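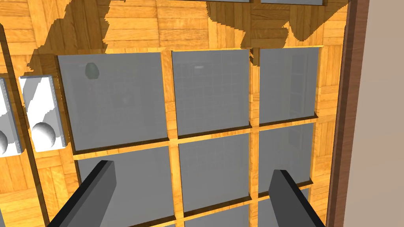

Every May the decluttering people come out, and every May I read them with my teeth clenched. This year it's the Colik method. You sort everything you own into "keep," "rotate" and "release," and supposedly your head clears along with your closet.

I paid 70 dollars for the starter course, so I feel entitled to complain. The first lesson claims the average kitchen holds 867 objects. Average of what? Whose kitchen? Does a box of toothpicks count as one? There's no source, and when I wrote to ask, I got a coupon.

Then there's the rotating part. You put half your dishes away and swap them every 2 months, which means you need somewhere to put half your dishes. If I had that, I wouldn't be taking the course. 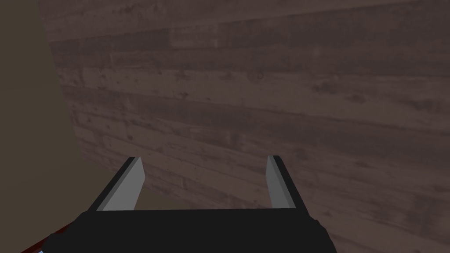 Filed under: Home, Complaints

What bugs me most is the shopping. Lesson four sends you to Morelli for a set of matching bins at 370 dollars, lids extra. I priced plain ones at the hardware store and they'd hold the same socks.

I did get rid of a waffle iron and two dead lamps. I could have done that for free, and my head feels the same as it did in April.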